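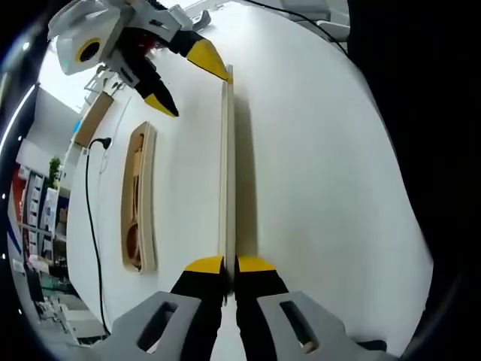 A strip of pale wood, standing on end.

So I went back to school this summer, sort of. Letay Yimer talked me into signing up for the evening chemistry class at Garton, and I have now spent six weeks being humbled by the word "mole."

I should say I took chemistry once already, in high school, and got through it by memorizing things the night before and forgetting them by lunch. What I had never understood, I now realize, is what a limiting reactant is. I could do the problems if they looked exactly like the one on the board. Change one thing and I was sunk.

Our teacher, Kourosh Moradi, wrote up the reaction for making ammonia. One nitrogen, three hydrogens, two ammonias. Then he gave us 6 moles of nitrogen and 12 moles of hydrogen and asked which one runs out first. I said nitrogen, very confidently, and out loud (why do I do this?). There's less of it, right? Well, no. You need three hydrogens for every nitrogen, so to use up all 6 moles of nitrogen you'd want 18 moles of hydrogen, and we only had 12. The hydrogen is gone after 4 moles of nitrogen, you get 8 moles of ammonia on paper, and 2 moles of nitrogen are left sitting there with nothing to do.

Obsa Negash, who sits next to me and is much quicker at this, showed me how she does it. She divides each amount by the number in front of it in the equation. Nitrogen is 6 over 1, so 6. Hydrogen is 12 over 3, so 4. Smallest one is the limiting reactant. Done! I wrote it inside the cover of my notebook in very large letters.

The other thing that kept catching me was grams. You can't compare grams to grams - you have to turn everything into moles first, and I skipped that step on the first two quizzes. On the second one I had a perfectly lovely answer that was wrong by a mile. Kourosh just circled the word "grams" and drew a sad face next to it. Fair enough.

We did get to do a real reaction a couple of weeks ago, baking soda and vinegar, which I know sounds like third grade, but we weighed everything and worked out how much carbon dioxide we should lose to the air. Letay and I came in low. We think some of our soda was stuck in the corner of the weigh boat, or possibly on my sleeve. I asked if we could write "sleeve" in the error section and was told we could, if we spelled it right.

Homework is where it all falls apart, by the way. The workbook is 145 pages and I'm nowhere near where I ought to be. I do it at the kitchen table after dinner with the radio on, and I've found I get further if I write the units on every single line, even the boring ones. Moles on top, moles on the bottom, cross them out. It's slow and my pages look terrible, but I've stopped losing track of what I'm even solving for.

Next up is percent yield, then gases, and Letay has already read ahead and says gases are fun. She said that about moles too. If any of you have a good way of remembering the gas laws, put it in the comments, please - the test is coming up and I still mix up Boyle and Charles.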